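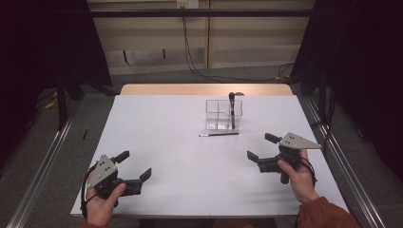
Ein weißer Tisch mit einer durchsichtigen Box und einem schwarzen Stift.

Warum kann eine Telefonfirma Schulden haben und trotzdem wachsen?

Eine Erklärung für Kinder ab neun Jahren

Wenn du deine Oma anrufst, hörst du ihre Stimme sofort, auch wenn sie in einer anderen Stadt wohnt. Du drückst auf einen Namen, es tutet, und schon sagt sie Hallo. Damit das klappt, muss zwischen dir und ihr sehr viel Technik stehen. Es gibt Masten mit Antennen, dicke Kabel unter der Straße und große Räume voll mit Computern. Alles zusammen nennt man ein Netz.

Ein Netz gehört meistens einer Firma. Diese Firma muss es bauen, reparieren und bezahlen. In diesem Text lernst du, woher sie das Geld dafür nimmt.

Die Insel Gonport

Stell dir eine Insel mit dem Namen Gonport vor. Auf der Insel leben 1613 Menschen. Früher hatten sie nur ein einziges Telefon, und das stand beim Hafen. Wer telefonieren wollte, musste dort hingehen und warten, bis er dran war.

Dann kommt eine Firma, sie heißt Tirkon. Tirkon möchte auf Gonport ein Netz für Handys bauen. Dafür braucht sie Masten. Die Insel hat viele Hügel, und Funkwellen kommen schlecht durch einen Hügel durch. Deshalb reicht ein Mast nicht aus. Tirkon rechnet und rechnet, und am Ende steht auf dem Papier die Zahl 33. So viele Masten muss die Firma aufstellen.

Ein Mast ist teuer. Man braucht ein Stück Land, einen festen Boden aus Beton, Strom und Leute, die ohne Angst hoch klettern können. Tirkon hat zwar Geld gespart, aber es genügt nur für wenige Masten.

Was macht die Firma jetzt?

Sie könnte warten und sparen. Das dauert aber viele Jahre, und in dieser Zeit kann auf Gonport niemand mit dem Handy telefonieren. Tirkon verdient in dieser Zeit auch nichts auf der Insel, denn ohne Netz gibt es keine Kunden.

Sie kann sich auch Geld leihen. Das macht sie bei einer Bank, die Bank heißt Sotance. Geliehenes Geld muss man zurückgeben. Solange man es noch nicht zurückgegeben hat, sagt man: Die Firma hat Schulden.

Das Wort klingt ein bisschen nach »schuld sein«, so als ob jemand etwas Böses getan hat. Bei Geld ist das anders gemeint. Wer Schulden hat, der hat etwas versprochen, nämlich das Geld wiederzubringen. Schlimm wird es erst, wenn man das Versprechen nicht halten kann.

Die Bank möchte außerdem einen Lohn dafür, dass sie ihr Geld verleiht. Dieser Lohn heißt Zinsen. Es ist so, wie wenn du einem Freund zehn Murmeln leihst und er gibt dir später elf zurück. Die elfte Murmel sind die Zinsen.

Woher kommt das Geld wieder?

Die Masten stehen, und die Menschen auf Gonport kaufen sich Handys. Jeder Kunde bezahlt im Monat einen Preis an Tirkon. Alles, was auf diese Weise hereinkommt, nennt man Einnahmen.

Von den Einnahmen muss Tirkon gleich wieder viel ausgeben: für Strom, für die Menschen, die dort arbeiten, für kaputte Teile und für die Zinsen. Was danach übrig bleibt, ist der Gewinn. Mit dem Gewinn kann Tirkon die Schulden kleiner machen, jeden Monat ein Stück.

Im ersten Jahr hat Tirkon 312 Kunden. Das ist noch wenig, und es bleibt fast nichts übrig. Im zweiten Jahr sind es schon 600. Die Masten sind aber die gleichen geblieben. Für die neuen Kunden musste Tirkon nicht noch einmal so viel bauen, und darum bleibt nun mehr Geld übrig. Bei einem Netz ist der Anfang das Teuerste.

Dann kommt Azar

Im März kommt eine zweite Firma auf die Insel, Azar. Azar baut auch Masten und macht seinen Preis ganz niedrig, damit viele Menschen wechseln. Die Leute freuen sich. Tirkon erschrickt und macht seinen Preis auch niedriger. Azar geht noch tiefer. So einen Streit nennt man Preiskampf.

Für die Kunden ist ein Preiskampf zuerst schön, denn Telefonieren wird billig. Für die Firmen ist er anstrengend. Die Einnahmen werden kleiner, aber die Schulden bleiben genauso groß. Die Bank Sotance sagt ja nicht: Ach, ihr habt gerade Streit, dann bezahlt ihr eben nichts. Sie möchte ihr Geld trotzdem pünktlich haben.

Wenn so etwas zu lange dauert, muss eine Firma vielleicht aufgeben. Dann gibt es auf der Insel wieder nur eine, und die kann den Preis hoch machen, weil niemand mehr gegen sie antritt. Deshalb gibt es in vielen Ländern ein Amt, das auf die Telefonfirmen aufpasst. Es schaut zum Beispiel, ob die Regeln für alle gleich sind.

Wie werden Schulden kleiner?

Tirkon hat drei Möglichkeiten.

Die Firma kann den Preis wieder ein wenig erhöhen. Sie muss dabei vorsichtig sein, sonst laufen die Kunden zu Azar.

Die Firma kann ihre Besitzer fragen. Die Besitzer sind die Menschen, denen Tirkon gehört. Wenn sie glauben, dass es bald besser geht, geben sie neues Geld in die Firma hinein.

Die Firma kann etwas verkaufen. Zum Beispiel könnte Tirkon seine Masten an eine andere Firma verkaufen und sie danach mieten. An einem hohen Mast haben bis zu vier Antennen Platz, also kann auch Azar seine Antennen dort anbringen und Miete bezahlen. Dann müssen auf einem Hügel nicht zwei Masten nebeneinander stehen.

Wörter zum Merken

Netz: alle Masten, Kabel und Computer, die man zum Telefonieren braucht
Einnahmen: das Geld, das hereinkommt
Gewinn: das Geld, das nach dem Bezahlen übrig bleibt
Schulden: geliehenes Geld, das man noch zurückgeben muss
Zinsen: der Lohn für das Verleihen von Geld
Preiskampf: wenn Firmen sich mit immer niedrigeren Preisen die Kunden wegnehmen

Zum Ausprobieren

Spiele mit zwei anderen Kindern Tirkon, Azar und die Bank. Als Geld nehmt ihr Knöpfe oder Bohnen. Tirkon und Azar leihen sich am Anfang je zehn Stück von der Bank. In jeder Runde schreiben beide heimlich einen Preis auf einen Zettel, von eins bis fünf. Dann werden die Zettel umgedreht. Wer den niedrigeren Preis hat, bekommt von der Bank dreimal so viele Bohnen, wie auf seinem Zettel steht. Der andere bekommt einmal so viele. Ist der Preis gleich, bekommen beide das Doppelte. Danach zahlt jeder der Bank zwei Bohnen zurück und eine dazu als Zinsen. Nach fünf Runden sind die Schulden bezahlt, und ihr könnt vergleichen, wem mehr geblieben ist.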